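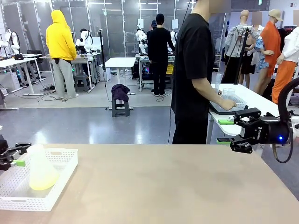
VISITS AND OPEN DAYS

Last updated: April

Plornine opened its bottling plant at Misdale to the public this spring, and we went up for the afternoon session. The plant makes cooking oils and vinegars for shops in the region. Entry was free but you had to book, and the small parking lot filled early. We ended up walking from the Portela road, which took 18 minutes.

The tour starts in the old receiving shed, where the seed used to come in by rail. The track is gone, but the loading dock is still there and so is the scale. From there you go through to the press room. It is loud, and the guide used a headset that cut out whenever she turned her head. What we did catch was that the presses run on sunflower most of the year and switch to canola for a few weeks in summer.

The filling hall was the best part. One line does 3000 bottles an hour and the older one does 1000. The older line is kept for the vinegars because the bottles are an odd shape and the newer line jams on them. You watch from a raised walkway behind glass – children will need lifting up at the near end, where the rail is in the way.

After that there is a short stop at the lab, where they check color and acidity. We were given three oils to taste on bread. The unfiltered one was cloudy and much stronger than the version sold in stores. It is only for sale on site.

The last room covers packaging. Plastic bottles and caps come from Wondia, and a wall panel shows how the bottle has changed since the first design. The current one uses less plastic and has a narrower neck. Someone in our group asked about refills and was told a refill counter is planned for the shop, with no date yet.

The shop takes cards. The cafe does not, and it had run out of soup by two. Restrooms are by the main gate only, so go before the tour. Wear flat shoes, as the press room floor is metal grating. The next open afternoon will be in the fall, and booking is through the front office at Misdale.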